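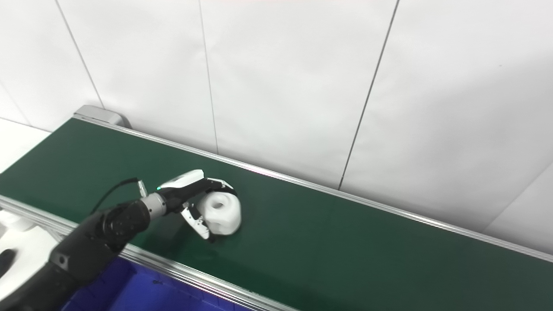
Green conveyor belt with aluminum side rails.

# Publish the Maintenance Interval

Equipment buyers compare price, throughput and footprint. Very few compare maintenance intervals, and the main cause is that the intervals are hard to find. They sit in a service manual that ships with the machine, after the purchase order has been signed. I think they belong on the public data sheet, next to the motor rating.

Consider a packing line I reviewed for Kılıçarslan last September. Two suppliers had quoted, Jerari and Trumetti. The quotes differed by 4 percent. Both data sheets gave belt speed, load per meter and supply voltage. Neither gave a lubrication interval for the bearings, a tensioning interval for the belt or an expected replacement life for any wear part. I asked for the manuals. Jerari sent theirs in two days. Trumetti replied that manuals were released on delivery.

The Jerari manual called for a tension check every 700 operating hours. On two shifts, that plant runs a little over 4,000 hours a year, so five checks, each needing the line stopped and a technician present. This is a cost. It can be calculated in a spreadsheet in ten minutes, and it should be calculated before the contract is signed.

The usual objection is that intervals depend on the installation. Dust, temperature, load and washdown all change the figure. Murray Paquette, who sold drive components for most of his career, put this to me at some length: a published number becomes a promise, and customers in bad environments will hold the supplier to it. I accept the premise. Bearing life also depends on load and contamination, and bearing makers handle it by stating the conditions under which the rating applies. A conveyor supplier can do the same. One reference condition and two correction factors would cover most indoor plants.

A second objection is that suppliers will inflate the numbers. Some will. Motor ratings were once inflated too, and the remedy was a common test method. Until one exists for complete machines, an inflated public figure is still more useful than a private one, as it can be checked against plant records and disputed in writing.

Those records are better than suppliers assume. Ataberk Akgül keeps the work orders for the Relalham site and let me read through them: 1,014 entries, of which the largest group was unplanned belt tracking correction. The manual for that equipment lists tracking under "as required." No planner can schedule "as required" – it has no hours, no parts list and no labor estimate.

My proposal is modest. Add one table to the data sheet, with a row for each wear part and columns for interval, reference condition, task time and part number. On the Jerari machine that table would have 13 rows. It fits on half a page, and the engineering department already has every value in it.

Buyers can move this along without waiting for a standard. Put the table in the request for quotation as a mandatory return document, and score a blank cell as zero.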